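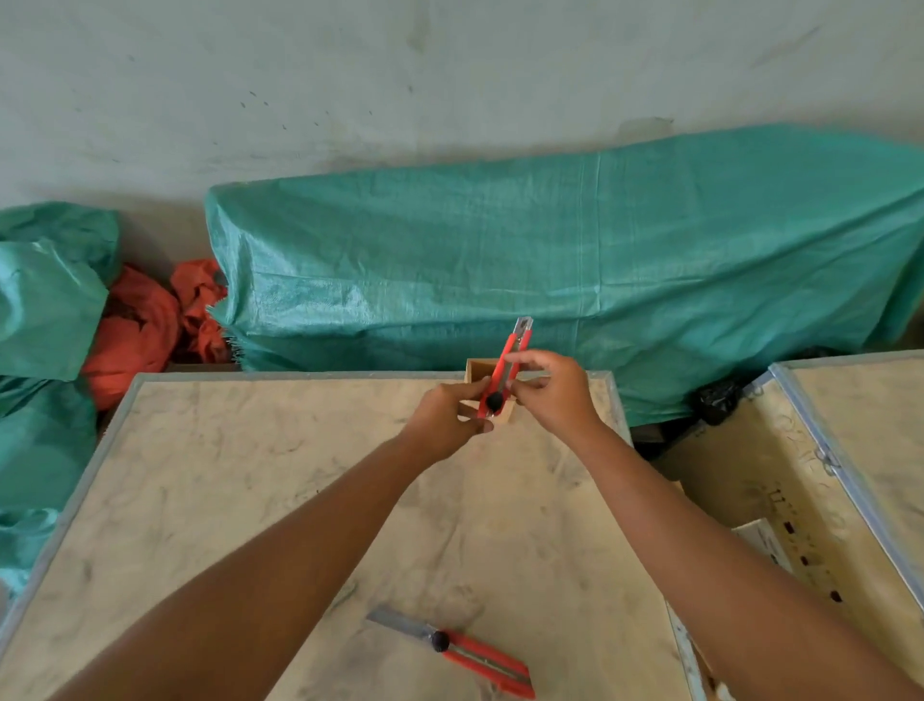 Utility knife with snap-off blade and locking wheel

Is 90 dB limit at Truvport realistic for a car with sport exhaust?

Viera Polák
1/15/18

Hello to all. I want to take my car to the open track day at Truvport in April. It will be my first time there. In the rules they write that the drive-by limit is 90 dB, and a car that is louder gets one warning and then must leave, with no money back. My car has a Dudislow rear muffler which the previous owner has installed. It is legal for the road and I have the paper for it, but the number on the paper is from a standing test and I do not know how to compare it with a drive-by number. I live 223 km from the track, so I would not like to go home after two laps. A complete quiet system from Skarkis was offered to me for 2,798 with fitting, but this is too much for one day of driving. Is there something cheaper that works? The engine is a normal four-cylinder with turbo.

Ognjen Nedeljković

You can't compare the two numbers directly. In the standing test the microphone is placed very near to the tailpipe, at a fixed engine speed. In the drive-by test it stands beside the track, much farther away, and you are usually at full throttle. So a car with a higher number on paper can still pass. Please write to the track and ask two things: where the microphone is, and how far it is from the racing line.

Then I would try these, in this order. First check all joints and gaskets, as a small leak before the muffler makes a hard sound that measures badly. Then look for a removable insert for the tailpipe. I paid 35 for mine. It is held with one bolt, and you should add a safety wire, so that it does not fly out. It takes a little power at the top, but on a first track day you will not feel it.

If the microphone is on the main straight, you can also change up earlier when you pass it. I did this for a whole afternoon – the lap time was almost the same. And do not buy the complete system before you have measured anything.

Yetunde Onyeka

just put the standard muffler back on, they are cheap used

Ifeoma Ekpo

I agree with Ognjen about the insert, but measure the inside diameter of your tailpipe before you order. Mine was oval at the end and the round insert did not fit. I had to send it back and wait again.

One more thing: a turbo car is often quieter from the exhaust than you expect, and what people hear is the intake. If you have an open air filter, put the original air box back for this day. Also ask if Truvport does a noise check in the paddock in the morning. At my track they do it for free, and you still have time to change something.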